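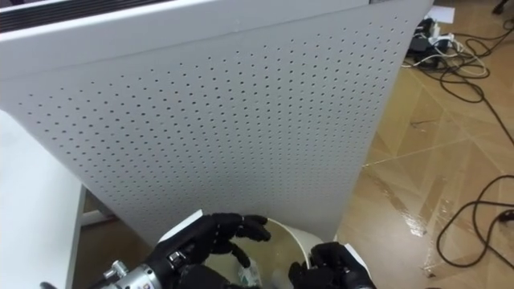 Semana de teleoperação aqui na Unier, tarefa nova: levar lixo até o cesto. Eu visto as luvas, o robô repete. O cesto é branco e a borda é fina, então o operador precisa cuidar do ponto em que os dedos encostam. Com o plástico transparente lá dentro, quase não dá para ver pela câmera da cabeça.

2/ Meta de setembro: 139 demonstrações. Temos 68 aproveitáveis. As outras foram descartadas por pausa longa no meio do movimento.

3/ Pausa longa é quase sempre hesitação minha. Se eu paro para pensar, o modelo aprende a parar também.

4/ Troquei o mapeamento do polegar para o da Rana. O da Imero fechava antes dos outros dedos e a pega saía torta.

5/ Sessões de 10 minutos, no máximo. Depois disso o ombro cansa e a trajetória começa a tremer.

6/ Quem quiser comparar mapeamentos de mão, me escreva. Respondo à noite.

Princess Bautista · setembro · 1 min de leitura

© Unier · Contato · Voltar ao topo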